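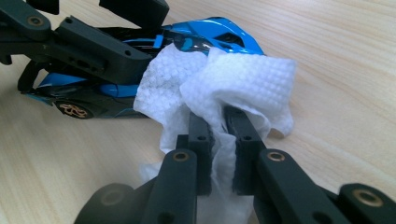 Melahat Yalçınkaya
Press Officer, Pisden Toy Library

PISDEN TOY LIBRARY OPENS A BIGGER ROOM AND INVITES FAMILIES TO BRING THEIR OLD FAVOURITES

Pisden Toy Library will open the doors of its new lending room on Uçar Street this Sunday at 10 am, with 188 toys on the shelves and every one of them cleaned, checked and ready to go home with somebody.

The new room is more than twice the size of the old one, and for the first time there is a proper place for the cleaning side of the work: a long table by the window with good light, a drying rack and a set of labelled trays for the small parts that always come off in the bath. We are delighted with it!

Toy cars are the most borrowed things we have, and they are also the ones that come back with the most on them. Jam, sand, biscuit, pond. A glossy blue and black sports car like the one at the top of this page shows every fingerprint, so the bodywork gets a going-over with a white cloth, and then it's on to the fiddly bits, the wheel spokes (copper-coloured ones on this car, very smart) and the narrow gaps between the panels.

"People think it must be a chore, but I love it," said Gilmar Lacerda, who runs the cleaning table. "You get a car in that looks like it's had a hard winter, you wipe along the side and the colour comes up again. Children notice. They'll take a shiny one over a new one any day."

Visitors on Sunday can try it for themselves. Gilmar will be giving short sessions at 11 am and 2 pm on looking after plastic and painted toys at home, and families are welcome to bring up to five toys of their own to work on. His advice for cars is simple enough: use a damp cloth, keep water away from the battery cover, go gently over stickers, and leave the car on its side for a while so the wheels can drain. An old soft toothbrush does the tyres.

There will also be a swap shelf, a track laid out along the back wall, and tea and cake until it runs out. Tuvico, the bakery two doors down, is sending the cake.

Membership of the library costs £15 a year for a household and allows three toys out at a time, for up to a month. The shelves have been filled by gifts from 33 local families, together with a large box of ride-ons and garages from Stistemo Nursery, which closed its Pisden branch in the spring. We are still looking for wooden train track, dolls' house furniture and anything with wheels. Please don't worry about washing things first, Gilmar would honestly be disappointed.

The lending room is on the ground floor, with level access from the street and space for buggies just inside. Entry on Sunday is free and there is no need to book. Doors close at 4 pm.

Press enquiries: Melahat Yalçınkaya, Pisden Toy Library. Photographers are welcome from 9.30 am.

ENDS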